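Cuaderno de laboratorio, junio de 2020
Planificador de dos brazos, rama Vetcombe

Sigo con el fallo de la asignación de objetos. Con la escena de la mesa cargada en simulación, el planificador repartía bien los primeros agarres y luego mandaba los dos brazos a la misma zona. Jurgita Hunt sospechaba del comprobador de colisiones, pero los registros apuntan a otra cosa: el coste de alcance se calculaba una sola vez, al arrancar, y no se actualizaba después de cada agarre.

Cambios de hoy: recalcular el coste en cada ciclo y subir el margen entre antebrazos de 2 a 4 cm. El tiempo de planificación casi se dobla. De 11 ejecuciones, 2 acabaron en bloqueo mutuo, las dos con el objetivo cerca del centro.

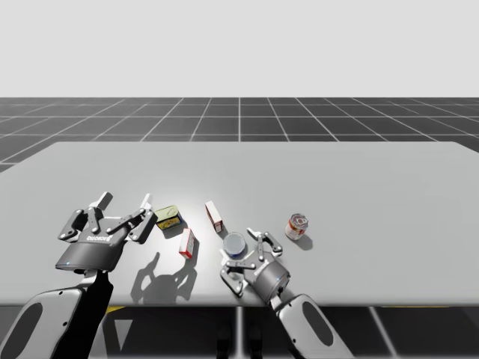

¿Conviene planificar los dos brazos juntos o por turnos? Por turnos mientras los volúmenes de barrido no se crucen, y juntos solo en el tramo compartido. El planificador conjunto completo es demasiado lento para replanificar en cada ciclo.

La lata azul queda entre los dedos de la pinza derecha, así que ese agarre lo dejo fijado a ese brazo en la configuración. Para la lata de la derecha, la de tapa plateada, la asignación la decide el coste.

Pendiente: pasar el módulo de percepción de Flasto a la misma convención de ejes (sigue con z hacia abajo) y guardar la semilla en el registro. Jurgita revisa el parche antes de unirlo a la rama principal.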